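Bay check before a hanging run, with my notes

I've rewritten the list we use at Clirkham before anybody starts a batch of garment trials for the Koster study. The old one was one page and mostly ticks, and two people could tick the same box and mean completely different things by it (Oluf and I tested this on each other, it was embarrassing). So now every item gets a comment. Checked by me on 20/09/2021, second signature Þórey Hauksdóttir.

1. Floor and walkways
Result: pass with comment
Cables are my eternal moan. Power strip is on the floor in front of the desk and the leads fan out from there. Fine for the arm, less fine for feet! I'd like a cover strip over the bit people step across. Frida has one in the Bosa store and has promised to look.

2. Rack
Result: pass
Give the upright a good shake by hand. Base must sit flat, no rocking. Garments go back on their own hangers between trials, otherwise the grasp results are not comparable and Dymphna will (rightly) throw the batch out.

3. Operator position
Result: comment
The seat is at the desk, so the operator is well inside reach of the arm if it swings wide. I've gone back and forth on this. For now: chair stays on the desk side, speed limit on, stop button tested before the first trial and again after lunch. Hjalti wants the desk moved out altogether and I think he'll win.

4. Gripper, linkages and cameras
Result: pass
Look at both linkages and every bolt you can get an eye on. Then check the views from the wrist and the head and make sure the rack is in shot from up top. 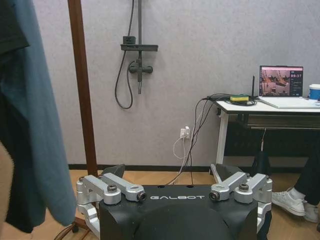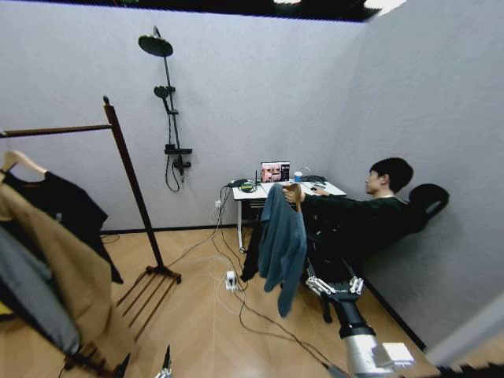
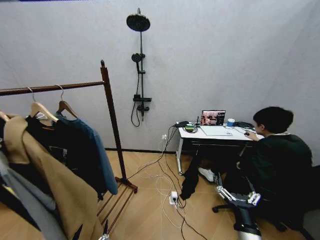

Rack, desk and black shower set on the wall, all three views.

5. Wall fittings
Result: pass with comment
The shower hose hangs in a loop and a loop is exactly what a finger will find. Keep the planned path away from it. I've asked for a keep-out zone in the planner and it's in the February settings file, so please load that one and none of the older copies.

6. Logging
Result: fail, fixed same day
Batch 41 had no drop reasons recorded for two trials. This matters more than it sounds. The whole point of the method is that we score a hang by what went wrong (slipped shoulder, hook missed rail, sleeve caught) and a blank tells us nothing. We've got 2062 trials logged so far and 560 of them use the new scoring, and I'd hate to start patching holes by memory. The form now refuses to save without a reason.

7. Still open
Cover strip for the cables, Frida.
Desk position, Hjalti and me, after the next batch.
Ask Fomavwood if they can supply a heavier base for the rack.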